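Notes from the Falstead workshop

Those of you who came by on Wednesday afternoon will remember the arm at the middle bench stopping short with its fingers shut tight, and I promised a few people I would write up what we found, so settle in with a coffee!

The arm had been working through its usual round of picking up blocks and setting them down again, a job we call Hernamum (don't ask, it was named long before my time). On pick number 412 it closed on the red cube and then simply refused to let go. The fingers kept squeezing, the motor got warmer and warmer, and the force limit that should have stepped in after 4 seconds stayed silent.

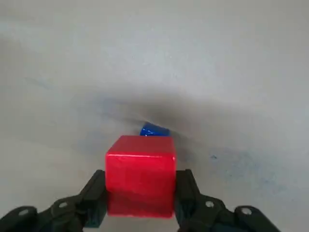
Yatziri Palacios was closest and hit the stop button, bless her, and she kept her hands well back until the power was off. We spent the rest of the day going through the log and found the limit had been reset to zero during the September update, and the software took zero to mean "no limit at all." Nindinley, our other arm, had the same setting, so it sat idle for almost 30 hours while we fixed both.

Please check that value before you start a run, even a short one, and come find me if it looks odd.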